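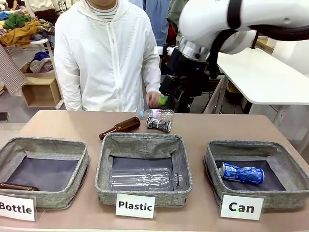

Went to the open day at Ornden on 13 March 2019. They're a small robotics outfit in the old Prieto building, second floor, stairs only. Notes in order, mostly so I don't lose them.

The ticket was free but you had to sign up by email. 40 places, all taken by the end of January according to Consuelo Manzano, who was at the door with the list. I had put my name down in the first week.

First half hour was a talk. Casimiro Carrasco went through what they've been working on since they moved out of Stultside. Short version: they want one arm that can be moved between jobs in a day, without a mechanic coming in to rebuild the cell each time.

He had slides but skipped half of them and took questions, and I got more out of the questions.

Then the demos. The one I spent the longest at was the recycling sort. One long table, three gray fabric bins along the front, each with a printed sign: Bottle, Plastic, Can. Glass goes under Bottle. A few people asked about that, me included.

The job is simple to explain. Items are laid out on the tabletop in no order. The arm picks one, decides which of the three it is, and drops it in that bin. Then the next.

"Decides" is the part they care about. Marcelino Rivas was running the table and said the arm motion was working well enough by last summer. Telling a clear bottle from the table under it took them until this January.

Crushed cans are the other problem. One of the cans on the table was pinched in the middle like an hourglass. Rivas said a can in that shape is easier to grip than a full round one, but harder to recognize, so they keep bent ones in the mix on purpose.

Glass bottles with long necks: he wants the gripper on the body. If it takes the neck, the bottle swings and he doesn't trust the drop. That's a rule they typed in by hand. The rest of the grasp points are learned.

Learned from what, I asked. People moving the arm through the task by remote control, over and over. 300 recorded sorts for this table so far. He said that's small and he'd like a lot more before he shows it to a customer.

They let us have a turn with the items. You could pick something up off the table and hold it out near the gripper to see what it would do. I tried it with a plastic bottle. It waited longer than I expected, closed on the bottle, and I let go too early. Rivas told me to hold on until I felt the pull. Second try was fine.

Speed. It's slow. I timed one pick from the start of the motion to the drop and got 18 seconds. A person does that in 2. Carrasco had said as much in the talk, so it wasn't a surprise to anyone. They run it slow when there are visitors standing close.

Misses while I was there: one can dropped short, on the table in front of its bin. The arm went back for it without anyone touching it, which got more of a reaction from the room than the good picks did. One clear bottle it would not pick at all until Rivas turned it.

Somebody asked what happens with a thing that belongs in none of the three bins. Right now, nothing good. It picks the closest match. They plan to add a fourth bin for rejects and Rivas said he should have done that from the start.

The bins are soft-sided so that glass doesn't break when it's let go. Cheap fix. They had a hard plastic set before and changed after the first week.

There's also a clothes-folding project in the same room. I only heard the short explanation. Purificación Sotomayor runs that one and said cloth is a much longer road than bottles, and that she'd be happy with a T-shirt folded in half by the end of the year. I'd like to go back for that.

Asked about the gripper, since I do maintenance at a packing plant and that's the part I'd end up fixing. The fingers come off with two screws. Cables are the weak point. They've replaced the same one several times where it bends near the wrist. They're trying a longer loop.

Safety question from Tane Hollis, who I came with: what stops it if a hand is in the way? Answer was a force limit in the arm and a stop button held by whoever is running the table. Rivas kept the button in his hand the whole time I watched. He said on a real line it would also need a fence or a light curtain — they haven't got to that.

Is it something we'd use at work? Not yet. Our reject line is mixed film and cardboard, which is harder than bottles and cans, and it moves. Everything on their table holds still. I said this to Carrasco and he agreed. A moving belt is on their plan for after the summer.

Price: they wouldn't give one. Kunomex is supposed to be handling sales later on and had a stack of leaflets by the coats. The leaflet doesn't have a price either.

Good things about the visit: small groups, you could stand at the table as long as you wanted, and the people answering questions were the people who built it. Less good: the room got loud, and from the back you couldn't hear Rivas at all. Get to the front if you go.

Next open day isn't set. Consuelo said to stay on the email list. A couple of you asked in replies whether kids can come — I saw no kids there and forgot to ask. I'll write to her and add it below.

Edit: she wrote back. Kids 12 and up, with an adult.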